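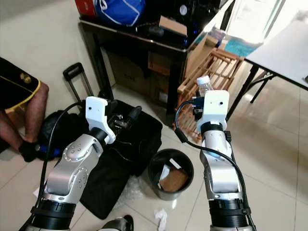

Notebook, 19th May, tidy-up task, floor pickups into the bin

OK, so we are finally on the floor! I know I kept saying the table set was nearly done and then adding another batch to it, but the count on the shared sheet this morning was 3,054 usable episodes across all the table tasks and I decided that was a good enough number to stop at for a while. Chang (the training job, for anyone reading this who missed the naming vote) has been chewing on those since March and it's pretty decent at tables now. Floors it knows nothing about. You put a bottle on the tiles and it waves its arms at the height where a table ought to be, which is funny the first few times.

Plan for this block is 200 episodes of rubbish pickup, all driven by hand, bin somewhere in the middle of the floor, both arms live. I want bottles, tissues, plastic wrap, paper and cardboard. One object per episode to begin with and then two in a row once my hands stop complaining.

Setup notes before I forget them. Bin is the round dark gray one. I'm leaving cardboard and paper scraps in it between episodes, because the Skedidholm set always started with a clean bin and the policy that came out of it got very confused by a full one. The rest of the room I'm leaving as it is, bags, suitcase, boxes under the table, the lot. If we clear it all away we'll only have to collect the whole thing again with the mess in.

Bottle first. Clear bottle, white cap. I like to take it with the right arm and hold it high up near the top edge of the gripper, then swing over the bin and let go. The trouble is what the head camera gets, which is mostly gripper. With the arm up straight the white housing covers a good part of the bottle, and the bottle is clear, so what's left to see is the cap and a bit of shine. I'd like to try a few with the wrist rolled outward so more of the bottle shows. Will mark those "rolled" in the notes column so they can be split out later.

The glare! Window side of the room, upper right in the head view, and these cream tiles are glossy enough to throw it all back at you. Not sure whether to fight it. My vote is to record half with the light as it comes and half later in the day, and put the time in the episode name. Jiner (the labeling tool) sorts by name anyway, so that costs us nothing.

Tissue on the floor is the one I'm dreading. White on cream, crumpled, and it sits so low that you have to bring the fingertips almost onto the tile. Go slow for the last bit. If you touch down hard, stop the episode and tag it "contact", please don't delete it. I know it's tempting, I deleted a pile of them in the table set and then spent an afternoon wishing I hadn't.

Plastic wrap: same problem but worse, you can see straight through it. The loose sheet is lying under the black bag right now and I'm counting that as its own case (pull it free, then bin it). Left arm for that one. Watch the cable on the outside of the left arm when you reach low, there's a thick loop there and I don't trust it near the bag straps.

Rules I'm using, so that we all do the same thing:
Start with both arms raised and still, hold for 2 seconds, then go.
Let go only when the object is over the bin opening. No throwing (yes, I know it's fun).
If it misses, pick it up again in the same episode and keep recording. Recoveries are gold.
People in view are fine, but don't hand anything to the robot during this block.
Take a break after every 14 episodes. My driving gets sloppy past that and you can see it in the joint plots, all these little wiggles.

Things to sort out: do we want the left arm parked or following along when the right one is doing the work? The Broston rig parks it, and their data looks lovely and clean, but then two-handed stuff starts from nothing. I've been letting mine drift about a bit. Somebody talk me out of it if that's a bad idea.

Also need more kinds of bottle. Please bring in empties, labels on or off, any size that fits the gripper, caps left on. There's a box for them by the door.

Next up is the second half of the bottle set, rolled wrist, then tissues.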